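Resholm Women's Footy Stats: README

Hi! I started this data set because I wanted to know which of our Resholm league players were winning the ball in tight games, and the official sheets only gave me goals and behinds. It now covers 91 matches, one row per player per match, all in plain CSV.
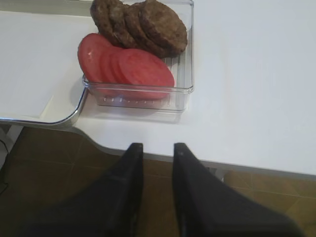

Kicks, handballs, marks and tackles come from my own tally sheets, which I type up on Monday nights. Hitouts are there too, but only from the second season on (I was hopeless at spotting them before that, sorry!).

The file players.csv has names, clubs and jumper numbers. If somebody moved from Haberkorn to Zurnon mid-season she gets two rows with the same player_id, so join on the ID and leave the name alone.

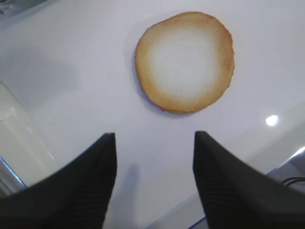

Known problems: quarter times are missing for the wet-weather round in 45 rows, and tackles at Zurnon's home ground run low, I think, as the far wing is really hard to see from the stand. Arvo Turunen rechecked the finals from video and fixed a bunch of my marks. Thanks, Arvo!

Blank means not recorded. Zero means zero. Please don't fill the blanks!
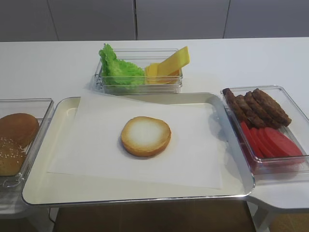
Bottom bun on the tray, fillings in the clear containers.

Use the data for anything you like, just credit the Bornusix footy page. Corrections go in fixes.txt with the round and the jumper number. Next update is in November.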